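Chapter 3
Grasping Things That Weren't Made to Be Grasped

Before we get to contact forces, let me tell you about the morning I went to the open day at Nollach. I'd been teaching this subject for 11 years and figured I knew what I was going to see. I'd even drafted this chapter already! It opened with a neat wooden block between two flat fingers, and I was pretty pleased with it.

Then I watched people work with a hand-held gripper for a couple of hours, and the draft went in the trash.

The lab is on the Clarnorham side of the river, upstairs from the old Weder offices (take the back stairs, the front ones go nowhere useful). Our host told us they had almost 2,000 grasps recorded by then, and a lot of them were on furniture. Furniture is awful. It's big, it swivels, it has rims and arms and mesh, and hardly any of it gives you two parallel faces to squeeze. I kept wanting to reach over and help – I think all the visitors did. 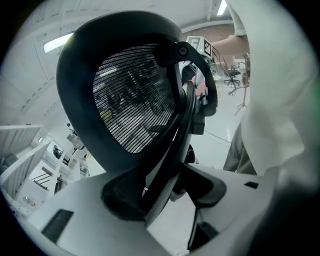
Figure 3.1 Gripper at the lower part of an office chair headrest. Note the curved rim and the round pivot knob where the support arm connects.

Look at the figure again once you've read Section 3.2, and try sketching where you'd put the contact points. My students usually go for the rim first. Fair enough, so did I, but think about what the pivot would do if you pushed there.

We'll start with 2 fingers and a rigid object, same as the Furtado notes do, and leave joints for later in the chapter. You'll need the friction cone from Chapter 2, so if that's gone fuzzy – go back and redo the first few problems now.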